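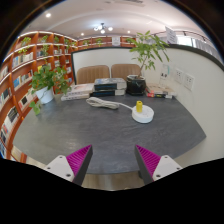
About Cludier

Cludier is a small repair and rental shop for lamps, both household and stage. We work out of the ground floor of the old Kourkoulas building, at 1103 Fumero Street, and have been here since 2000.

Leonidas Sotiropoulos opened the shop after eleven years of hanging lights for a touring theater company. He started with floor lamps and desk lamps that people brought in from the neighborhood. The theater work came later, when the Clundance playhouse asked if he could rewire a set of old footlights before their fall season. He could, and we have looked after their lights ever since.

Amber Van Leeuwen joined as an apprentice and became a partner in the business. She handles the glass side: shades, globes, chimneys and the odd chandelier arm. If you have a broken shade, bring all the pieces, even the small ones, wrapped in newspaper. She can often match a pattern from a fragment.

What we do

Rewiring of table, floor and hanging lamps
New sockets, switches and plugs
Shade repair and replacement
Cleaning and polishing of brass and nickel
Rental of period lamps for plays, weddings and photo shoots

We don't do house wiring. For anything inside a wall or ceiling you need a licensed electrician, and we keep a list of ones we like at the front counter. We also don't take in microwaves, heaters or fans.

How it works

Bring the lamp to the counter. We look it over while you wait and write up an estimate, free of charge. Most rewiring jobs are ready in a week. Shades take longer -- sometimes a month or more if we have to order glass. Every lamp is tested before it goes back on the pickup shelf, and our work is guaranteed for 2 years.

Rentals are by the day or by the run. The catalog is kept in a binder at the shop, and it changes as we buy and sell. School drama departments get a reduced rate; ask Amber.

Hours and parking

The counter opens at 9 a.m. and closes at 5:30 p.m. We shut for two weeks in July. Parking is behind the building, through the alley gate. The spaces marked in red belong to the bakery next door, so please leave those open. Our lease on the building runs through 2035, and we plan to stay put.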